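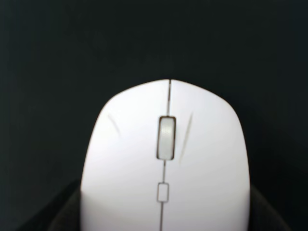 White mouse, from above

Re: [brasden-office] wrist pain, what are people using

Lucienne Delorme wrote:
> Second month of this now. Right wrist, thumb side, worst by 4 in the
> afternoon. Doctor said rest it, thanks very much. I do the Baudry
> invoices, can't rest it. Did anyone on here get better and how?

Lucienne - yes, mine went, took most of the winter tho. Same spot as yours.

What I did, in no order:

Moved the chair up. Mine was way too low, elbows were under the desk. Cost zero.

Switched hands for the easy stuff. Horrible for a week, then fine. Still scroll left handed.

Learned the keyboard shortcuts in Dililano. There's a list under Help, I printed the first page and taped it up. Tab and enter get you thru most of an invoice.

Splint at night only. I wore it all day at first and my hand got weak, the PT was not happy. Ask yours before you copy me.

Skipped the fancy vertical thing. Tried Grurnarska's for an afternoon, shoulder hurt instead. Works for her, so who knows. Plain mouse, flat hand, elbow on the desk.

Breaks - I set a timer and ignored it untill January. Then stopped ignoring it. Probly the one that mattered most.

If you want the PT's stretch sheet, ext. 3649, I'll leave a copy at the front. Gotta run, month end.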